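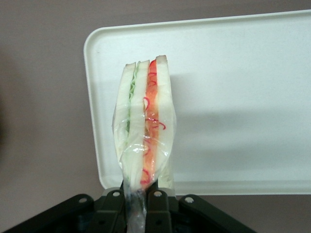 Annelies Van Loon
Lecturer in Food Packaging and Retail Catering, Stitovow

3.2 Filling arrangement and the visible face

Cold sandwiches sold from a chilled cabinet are mostly judged from one side. The customer sees the cut face, or in some ranges the edge, and makes up their mind on the strength of the bands of color between the slices. For this reason the first part of the study dealt with how the fillings were ordered and how much of each could be seen through the film once the pack was closed.

Figure 3. A three-slice sandwich of the type used in the study, seen edge-on. Green leaf lies between the left and middle slices. The second gap holds the orange-red layer with thin red-pink strands. Clear plastic wrap covers the lower two-thirds.

All sandwiches in the main series were built on white bread. We chose white over brown or seeded bread after the trial in March, when the seeds in the darker loaves left small marks on the film that two of the scorers kept recording as filling. White bread gave a plain ground, and stray filling on the face of a slice was easy to see. In Figure 3 a few of the strands reach onto the surface of the right slice. This was scored as "spread" and not as a fault, in line with the scheme in Section 2.4.

The three-slice form has two gaps, which we call the narrow gap and the wide gap. In the series reported in this section the narrow gap held lettuce only. The wide gap held the vegetable layer and the shredded garnish. The cooked fillings sold under the Trundia name were kept for the second series and are treated in Section 4.

Lettuce gave the least even results of any filling. A frilly leaf shows well at the top of the sandwich, where the ruffled edge stands free, but it tends to flatten farther down. The leaf in Figure 3 is visible mostly in the upper half and fades into the bread below that point. We found the same pattern with whole leaves and with torn ones. Folding the leaf once along the rib before placing it brought more green to the lower half, but it also widened the gap, and the middle slice then leaned toward the filling on the other side. Shredded lettuce was tried for one batch only. It fell out at the cutting stage and was dropped from the plan.

The vegetable layer behaved in a more regular way. It kept its width along nearly the full height of the sandwich and was the first thing named by most of the scorers when they were asked what the sandwich contained. Its identity was less certain to them. Shown a wrapped sandwich without a label, scorers gave tomato and carrot as answers for the same layer, and some would not choose. A smooth orange-red band seems to be read first as a color and only second as a food. The result matters for packs where the label sits on the back, and we return to it in Section 5.

The curled strands raised a similar problem. Red cabbage and red onion, cut thin, are hard to tell apart through film, particularly where the film is creased over them. Scorers who disliked raw onion marked these sandwiches down whichever of the two was present. Mieke Stevens suggested at the planning stage that the garnish be placed against the bread and not inside the vegetable layer, so that more of it could be seen. We tested both positions. Against the bread the strands were easier to identify, but they moved more during wrapping and tended to gather low in the pack. Inside the layer they held their place better.

3.3 Extent of the wrap

Two levels of wrap were compared. In the full wrap the film closed over the top of the sandwich and was folded under. In the part wrap it covered the lower two-thirds and left the top of the slices open, as in Figure 3. The part wrap is used at counters where sandwiches are made and sold within the same lunch period, and it was included at the request of Cuypers, whose counters served as the site for the sales count.

Film and bread were scored together, as the one changes how the other looks. Where the film lay close to a pale slice the bread was often described as slightly see-through or damp, even when it was fresh. Folds and creases gave white highlights, and these fell across the filling as often as across the bread. A bulge on one side was common in the part wrap and was recorded when it could be seen without touching the pack. It had no clear effect on the overall score. Tight wrapping at the base had a larger effect, as it drew the slices together and hid the lower part of the narrow gap.

The tops of the slices were seldom level. In many packs one slice stood a little higher than its neighbors, and a thin line of crust could show at the tip. We had expected scorers to see this as careless assembly. Few did. Several wrote that an uneven top made the sandwich look handmade, and the comment was more frequent for the part wrap, where the bread was in plain view.

A total of 2856 sandwiches was entered in the sales count, all of them three-slice. Of these, 101 were taken out of the analysis after the film came open in the cabinet. The scoring panel had 55 members, none of whom worked at the counters. Each member scored the wrapped sandwich first and the opened one afterward, using the same sheet.

Three limits of this part of the work should be noted. The cabinets at the two sites had different lamps, and the warmer light at the Coserov site made the orange band look deeper than it did elsewhere. The lettuce came from more than one grower and varied in how pale it was. Finally, the sandwiches were scored singly, while a customer at a counter sees a full row and compares one pack with the next. The row display is taken up in Section 4.3, together with the labeled packs.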